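The dishes, by remote

14 October 2024

I have a new job, or a new part of the old one, and when people ask what it is I have started saying "I clear tables" and leaving it there. The longer answer takes a drink and a half and ends with somebody asking whether the robots are going to take over. I have seen a robot try to pick up a teaspoon. We have time.

The longer answer, for those of you with a drink. There is a pair of robot arms, one each side of a table. There is a pair of smaller arms in front of me, with handles. Whatever I do with the small ones the big ones copy, and all of it gets recorded, and once there's enough of it the recordings go off to Natalina Sala, who feeds them to a program. The program is then supposed to be able to clear a table without me. I am, in other words, the grown-up holding the child's hands around the cricket bat, except that the child is bolted down and the bat is a dirty mug.

The task this fortnight is Clear Up After Lunch. Dishes go in the tray, rubbish goes in the bin, and the table is bare at the end. My own family has been working on this one for years with mixed results, so I felt for the machine going in.

What I wasn't ready for was how bad I would be at it. I'm fifty-three. I have been picking up cups for most of that time, and I'd have called myself good at it. Then you take away everything below the wrist and replace it with two stiff fingers that only open and close, and you find out how much your hands had been doing behind your back. There's no feeling in it, for a start. With a real cup you know you've got it. With the arms you squeeze and look, squeeze and look, and then lift with your shoulders up around your ears. On my first morning I crushed a paper cup, dropped a fork on the floor and pushed a bowl very slowly across the table for what felt like a season, like a ferry.

Perihan Yalçınkaya trained me. Perihan has done so much of this that she can fold a tea towel with the things, and she sits there while she does it with the posture of somebody waiting for a tram. Her advice was to slow down, then to slow down again, and to stop making faces at it. She also told me off for fixing things. If I nudge a mug straight with my own hand in the middle of a run, the program learns that mugs straighten themselves, and will presumably sit there waiting for it to happen. So now when something tips over I have to pick it up with the arms, while saying words that thankfully aren't recorded.

The other thing she told me was to be boring. I'd got into the habit of varying it, partly to entertain myself. Left arm for this one, right arm for that one, a bit of a flourish over the bin. Natalina sent a very polite note asking whether there was a reason I had put the same mug away in such different ways, and whether I could pick one. She wants the objects moved about between runs, so the machine doesn't just learn one table by heart, but she wants me to be the same dull person every time. I told my husband this and he said it shouldn't be a stretch.

We are meant to get to 100 good runs for each task. I have done 111 and have 92 good ones, and if you would like to know what that does to a person's self-esteem, there's a spreadsheet. It has a column for the reason a run was thrown out. Most of mine say "dropped". One says "sneezed". Two say "operator stopped to think", which I'd like on a mug of my own.

Speaking of mugs, we have plenty that say HOME on them. I don't know who bought them. They're easy enough to grab by the rim and hopeless by the handle, and I've come to regard them as colleagues. The real enemy is the foil tray. Foil is a terrible thing to hand to a beginner. Grip it too softly and it slides away, grip it too hard and it folds up like a bad hand of cards, and either way it comes out of the experience a different shape, so you never meet the same tray twice. Then there is brown paper, which likes to get underneath whatever you're lifting and come along for part of the ride. 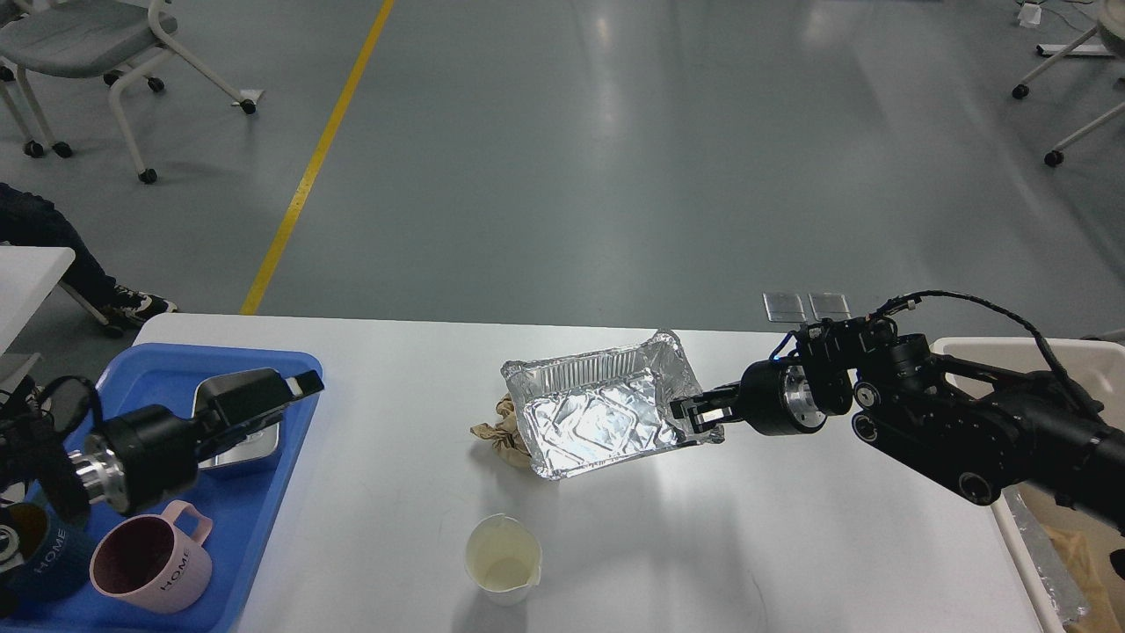 Right arm on foil duty, left arm over the dishes. The brown paper is under there too, biding its time.

My method for the foil, for what it's worth, is to take it by the rim, wait, breathe out, and go up before going across. I used to go straight across for the bin and clip the side of it. Perihan watched me do this a few times and then remarked that I must be a joy to park behind.

Next on the list is measuring cups, in earnest. We've had a little plastic one on the table for company, and now it's getting a task to itself, with pouring. I have asked what we'll be pouring and the answer was "water, to begin with", and I didn't care for the second half of that.

Meanwhile it has followed me home. I caught myself at the sink last night picking up a glass between thumb and one finger, very slowly, elbow out, then pausing to check I had it. My daughter watched me do the whole rack like that. She asked if I was all right, and then she went off and left her plate on the bench.

Eight more good ones to go. I'll report back on the pouring, and somebody please remind me to buy a mop.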